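3.2 Who showed up, and why they stayed

I went into the Stedenton season expecting ticket perks to explain most of it. They didn't! Of the 110 ushers and front-of-house helpers who filled in my survey, only 7 put free seats first. Far more wrote about the people they stood next to at the doors, and a few wrote whole paragraphs (I kept every one).

I talked with helpers at the Pulano, too, where shifts run longer and the lobby gets loud. Same story there, more or less, though folks grumbled more about parking. We usually sat down at a table before the evening call, and I let them wander off topic as much as they liked.
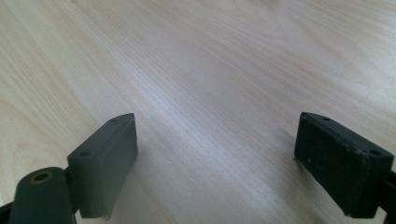 Figure 5. Light wooden tabletop with diagonal grain.

3.3 The trouble with March

March was the messy month. Branbridge had a dance festival, two school matinees and a choir weekend on the calendar, and sign-ups dropped by 50 percent against the month before. I first blamed burnout, but the shift logs made me less sure – plenty of regulars had simply swapped into the education program, which keeps its own roster. I come back to those swaps in Section 4.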